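Sturnard Cast and Presenter Records
User Guide, Section 4: Adding and editing a person record
Revised Friday, December 3, 2010

4.1 Before you start

A person record holds the name, credits, relationships and short facts for one performer, presenter or guest. You need an Editor or Senior Editor login to create one. Contributors can fill in the form, but the record stays in the Pending list until an Editor releases it.

Search for the person first. Enter the surname alone, then the stage name, then any former name. The search ignores hyphens and accents but does not ignore spaces, so "Shufen" will not find "Shu-fen". If a record already exists, open it and go to 4.5.

NOTE: Records for groups, duos and bands use the Act form and are covered in Section 5. A member of an act needs a person record only if he or she has at least one separate credit.

4.2 Creating the record

1. From the Records menu, choose New, then Person.

2. Type the name in the Display Name box as the person is usually credited. Do not use capitals throughout.

3. Type the same name in the Sort Name box with the family name first, followed by a comma. For Shu-fen Mak this is "Mak, Shu-fen". For a performer with a single name, repeat the name and leave out the comma.

4. Set Known For to one role only. The choices are Actor, Comedian, Dancer, Musician, Presenter, Singer, Reality Contestant and Other. Further roles go in the Credits tab.

5. Enter the date of birth if you have a source for it. If you have the year only, leave day and month blank. Do not enter 1 January as a substitute.

6. Press Save Draft. Sturnard issues a record number and opens the remaining tabs, which are greyed out until then.

If the message "Possible duplicate" appears, the system has found a record with the same sort name or the same date of birth and first initial. Compare the two before pressing Continue. Duplicates can be merged later (Section 9) but the merge cannot be undone.

4.3 Credits

1. Open the Credits tab and press Add.

2. Start typing the programme title. When the title appears in the list, select it with the mouse or the down arrow. Typing the full title and pressing Enter creates a new programme, and this is the usual cause of stray entries in the programme index.

3. Choose the credit type. Use Host for the main presenter, Co-host where two or more share the programme, Stand-in for cover during holidays or illness, and Guest for a single appearance.

4. Enter the first and last year. Leave the last year empty for a programme still running. Sturnard prints this as "2008 –" on the public page.

5. For a series with numbered seasons, enter the season in the Series box as a figure. Lok-yiu Kwok's credit on Rallivau, for instance, is entered as Co-host, Series 2, and her later return as a guest is a second line and not an alteration to the first.

6. Repeat for each credit, then press Save.

The Credits tab sorts by first year. To hold a credit at the top, tick Pin. A record may have up to 4 pinned credits. If you tick a fifth, the oldest pin is released without a warning.

NOTE: Competition results (winner, runner-up, week of elimination) belong in the Result box on the credit line. They should not be repeated as a fact. Money raised for charity on a celebrity edition is a fact and goes in 4.4, with the amount and the name of the charity where known.

4.4 Facts

Facts are the single sentences shown beneath the credits on the public page. Each is stored separately and may be moved, hidden or sourced on its own.

1. Open the Facts tab and press Add.

2. Type one sentence. The box takes 93 characters on the short listing; anything longer is shown in full on the person's own page but is cut on the listing.

3. Do not begin with the person's name. Begin with a verb or with He or She: "Trained as a dancer before moving into radio."

4. Choose a category: Career, Early Life, Family, Charity, Awards or Other.

5. Enter the source. Printed sources need a title, issue and page. For broadcast sources give the programme, channel and transmission date. An interview given to one of our own staff is entered as "Direct" with the initials of the interviewer.

6. Press Save and check the preview pane for doubled full stops, which Sturnard adds if you have typed one already and then pasted text after it.

CAUTION: Facts in the Family category are held for 11 days before they are published, whatever the login level of the person who entered them. Do not move a family fact to Other to avoid the delay. Senior Editors receive a list of category changes each morning.

Engagements, marriages and separations must be entered through the Relationships tab. Where both people have records, enter the relationship once, from either side. Sturnard writes the matching line to the other record. If it is entered from both sides the public page shows it twice, and both lines must be deleted before it can be put right.

Statements about health, court cases and religion are not accepted as facts unless the person has made them publicly and the source is a direct quotation. Refer any doubtful entry to the duty editor (Chin-lung Chang for music and dance, Eduardo Matos for everything else).

4.5 Editing a released record

1. Open the record and press Check Out. The padlock beside the record number turns red and other users see the record as read-only.

2. Make the changes.

3. Enter a reason in the Change Note box. "Update" and "Correction" by themselves are rejected.

4. Press Check In.

A record left checked out overnight is checked in automatically and unsaved changes are lost. To release a record held by another user, ask a Senior Editor to use Force Check In from the Tools menu.

Changing the Display Name of a released record changes it everywhere, including on old credits. When a performer adopts a new name part-way through a career, leave the Display Name alone and add the new name in the Credited As box on the lines it applies to. Hiu-tung Sin's early lines with Vurnano are set up in this way and may be used as a pattern.

4.6 Error messages

Sort name missing
The Sort Name box is empty or contains only spaces. Complete step 3 of 4.2.

Credit overlaps existing line
The same programme, credit type and year are already present. Delete one line or correct the years.

Source not recognised
The title is not in the Sources index. Press New Source or check the spelling. Newspapers are indexed without "The".

Record locked (code 2)
The record is part of a merge in progress. Wait until the merge is finished. Do not press Save repeatedly, as each press adds an entry to the queue.

4.7 Pictures and keywords

Open the Pictures tab, press Attach and select the file. Complete the Credit, Rights and Keywords boxes before pressing Save – a picture with any of the three empty is stored but not shown.

Keywords should name what a reader of the site might search for, in the singular and in lower case, separated by commas. Put the general word first and add colour or finish after it in a second keyword. For a picture of a glittery microphone beside a silver laptop the list would begin "microphone, glittery microphone, laptop, silver laptop", and "yellow stand" may be added. Do not enter a brand unless it can be read, and do not enter the name of a performer who does not appear, even where the object is strongly associated with one. Keywords are limited to 11 for each picture.

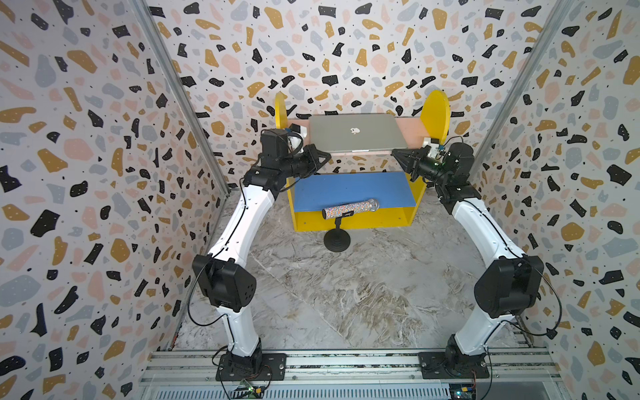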